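4. Budget and equipment plan

Our team (Celina Kaczmarczyk, Upendo Nyanda, Wenceslao Figueroa) had $578 left for November. Spare gripper fingers came first, at $27 a pair, and we ordered five pairs from Szewczyk. A second paper mat can wait until spring.
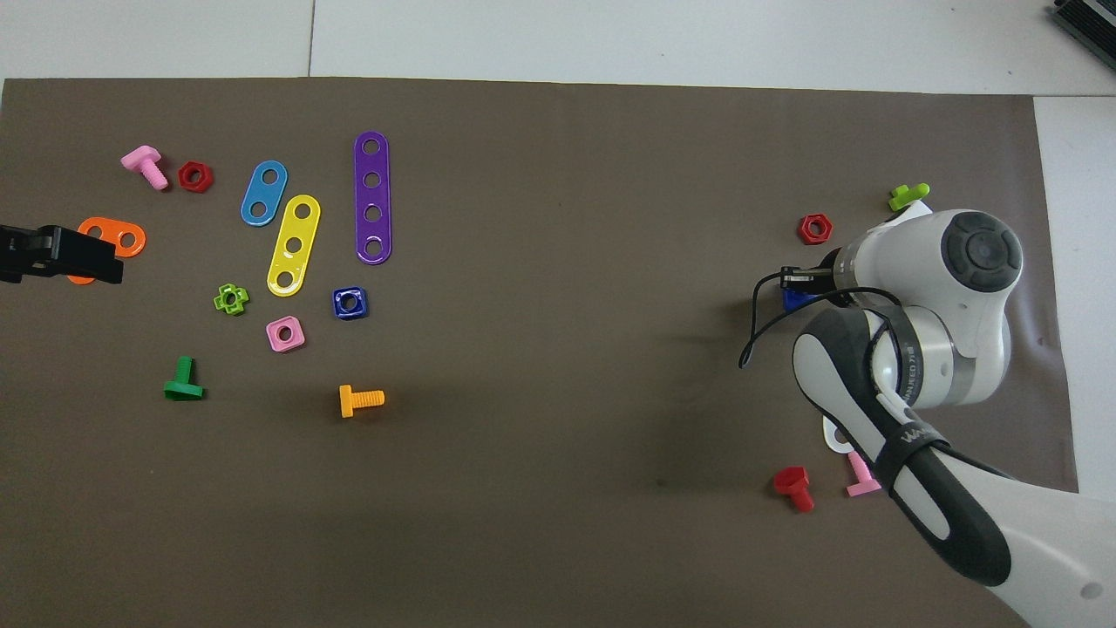
The plastic bolts, nuts and plates cost very little, so we will buy one more set for the assembly trials. Refilwe Botha asked for a quote on cables too. Fadthorpe should send it by Friday.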